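Progress report to the Clinda Fund
Clothing and supplies sorting, Jernitz site
Prepared by Rosalie Fankhauser for Annelies Hubmann
Jul 21, 2025

Status: on schedule, one item open (see Storage)

Intake
The Brunner warehouse released the last of its donated stock to us at the start of the month. We logged 526 items on arrival. Of these, 376 have been sorted, folded where needed and assigned to a bin. The rest are mostly winter coats and bedding, which we left for last because they take up the most table space.

Shirts and knitwear went faster than planned. Folding each garment to one size before stacking it has cut down on repacking, and the Heludia shelter has asked us to keep doing it for their deliveries. Mixed stationery went slower. Pens and markers come in with everything else, often at the bottom of clothing bags, and have to be pulled out and tested one at a time. Dried-out markers are thrown away and are not included in the totals.

Spending
The grant paid for 12 wire baskets and a set of clear containers for small goods. We have not touched the amount set aside for shelving. Annelies asked in the last call whether it could go to transport instead - we would like to keep it where it is until the coats are done.

Storage
Wire baskets on the walls keep small items off the work surface, and those with partitions are the more useful kind. Markers now stand upright in a clear container so that we can see when it is full. Loose parts in plastic bags are still a problem. They arrive without labels and get set down on the table until someone identifies them. This is the open item.
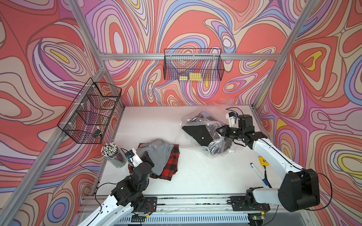 Sorting table with folded clothing, marker container and wall baskets, Jernitz.

Next steps
Finish coats and bedding by the end of July. Send the first 40 packed bins to Heludia once their storeroom is cleared. Agree on a label for bagged parts with Brunner, and replace the handwritten bin list with a printed one. Rosalie will send the updated count with the next report.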